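Karmont Visitor Badge Printer, reviewed
July 15, 2021
By the Bresivham Equipment Desk

The Karmont is a desktop printer for paper entry badges, sold to town halls and consulates that admit the public to meetings. We ran it at Bresivham town hall through two public hearings on the Ogilvie border crossing. It printed 3361 badges from one ribbon rated for 3000. A badge takes 6 seconds. The name field drops accents unless the font is changed in the settings menu.

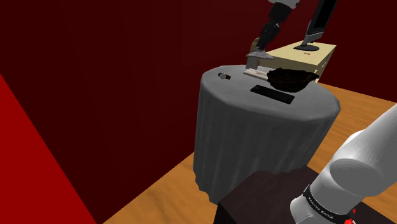

Can it print without a network connection? Names can be typed on the keypad, but the guest list has to be loaded by cable first.

The cutter jammed four times, always on the thinner card stock. Clearing it means removing the rear cover, held by two screws. The Grenus model we tested in December has a hinged cover and is quicker to clear, though its print is paler. For large hearings the Karmont is the better buy.

Related
Grenus badge printer: review
Ogilvie crossing: hearing dates
Queue barriers for public meetings

Last updated: same day, ribbon figure corrected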